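How long before sparring again after a neck strain?

Posted in Training & Injuries by Rhona Crichton

Hi all. I've been doing MMA classes at Zustine for a while now, mostly the evening group, and I got my neck cranked in a guillotine in May. I tapped late (my own fault, I was being stubborn). The physio said muscle strain, nothing on the scan, and gave me band work and chin tucks. I can turn my head both ways now with no pain, and I've been back drilling on Wednesday nights for a few weeks.

My coach says I can spar whenever I feel ready, but I don't know what ready is supposed to feel like! I'm fine hitting pads. The second somebody grabs my head I freeze up and give them the position. Has anybody come back from this, and did you start with striking or grappling? I'm 40 if that matters, and I'm not competing, I just miss the rounds.

Radymyr Polishchuk

Had nearly the same thing two years ago, except mine was from a bad landing on a double leg. First thing, go back to the physio and ask about sparring in those exact words. Mine had cleared me for "exercise" and I took that to mean everything, and he was not happy when he found out.

Once he did clear me, I started with grappling from the knees, one partner I trusted, no front headlocks and no stacking. Three-minute rounds, and I told the other guy before every one of them. After that we added the clinch, very light, and I let him get the collar tie on purpose so I could practice posture and hand fighting. That helped the freezing more than anything - it's mostly your head expecting the worst. Striking came last for me, since a jab you don't see coming snaps your neck back more than you'd think. I didn't do a full round of everything for 12 weeks.

Also, tap early. Tap to the grip if you have to. And if you get tingling in an arm or hand, stop and get seen, don't post about it here first. 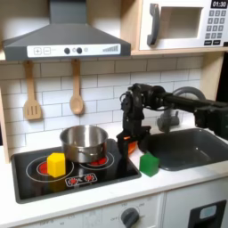

Microwave at 01:30, range hood up on the left.

Lev Lytvynenko

just get a neck harness and do 400 reps a week, worked for me. never had a problem since

Cinzia D'Amico

Please don't start with the harness, Rhona, or at least run it by your physio. I agree with Radymyr on most of it, but I went the other way around and did light boxing first, body shots only, and it was fine. I think it depends on your partners. If the evening group is full of big new guys going 100 percent, ask to switch to the morning one for a bit. And there's no prize for rushing it when you're not competing!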